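Kistular, week three

16/01/2019

The question this month was whether training on two arms at once helps when the dishes change place between runs. I took the old Drundus policy, which only ever saw fixed positions, and retrained it with 23 extra demonstrations where the bowls and the plate start somewhere new each time. 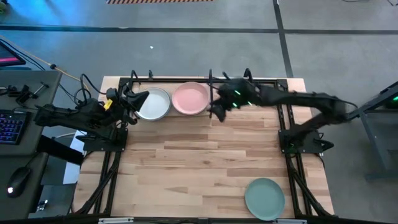 Both grippers down by the two bowls, teal plate at the near right corner.

Out of 15 trials the old policy finished 3. The retrained one finished more, but I changed the learning rate halfway through – my mistake – so I won't post that number yet. I'll rerun both from scratch with the same settings. The longer test with stacked plates has to wait until April.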